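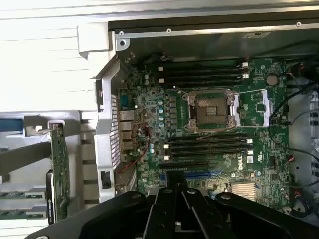 Part 2: Getting to know the board before you put anything in it

I wrote this section for people who have bought one of our Drellside refurb kits and are staring into a big used Dell tower for the first time. It took me a whole evening in January to do my first one, mostly because I kept skipping ahead (please don't skip ahead!).

Before you start, pull the power cord, hold the power button in for 15 seconds, and lay the tower on its side with the open side facing up. Keep your screws in a dish.

1. Find the processor socket. It's the square metal frame with a lever beside it. Leave the chip in its box for now, we're only looking.

2. Find the memory slots. There's a bank on either side of the socket, with little latches at the ends. Press each latch outward with a fingertip so you know how it moves. If one feels stiff, stop and look for dust or a bit of label stuck in there.

CAUTION: Keep fingers, sleeves and cloths away from the contact area in the socket. Marthinus Magagula, who checks over my kits at Golcombe, has a drawer of boards ruined by one careless swipe.

3. Follow the cables from the power supply. You want to know which ones bend easily and which ones really don't.
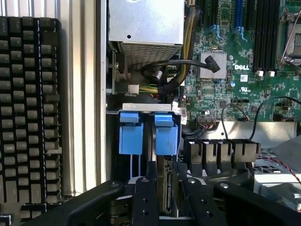
Don't yank on anything that feels stuck. Most of these plugs have a small clip on one side, and if you squeeze it first they slide right out. I label mine with masking tape, and yes, my handwriting is awful, but it has saved me more than once.

4. Try the blue drive caddy handles. Go gently, old plastic snaps.

5. Check the finned heatsink on the board for lint. A soft dry brush is plenty. I bought a fancy Cestari brush and then went right back to my old paintbrush.

NOTE: If your kit number is 807 or lower, you got the older screw bag, so look in the lid of the box for the extra standoffs.

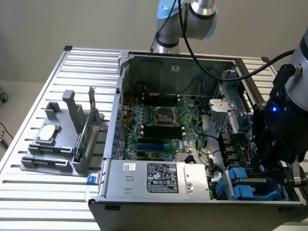
6. Go over the whole case one more time and move any thin wires that lie across the memory slots. Tuck them toward the side of the case, and make sure none of them is pinched or pulled tight.

7. Look for stray screws. I shine a flashlight in low from the side, which makes them much easier to spot.

Once you're happy with all that, get the processor box out and go on to Part 3.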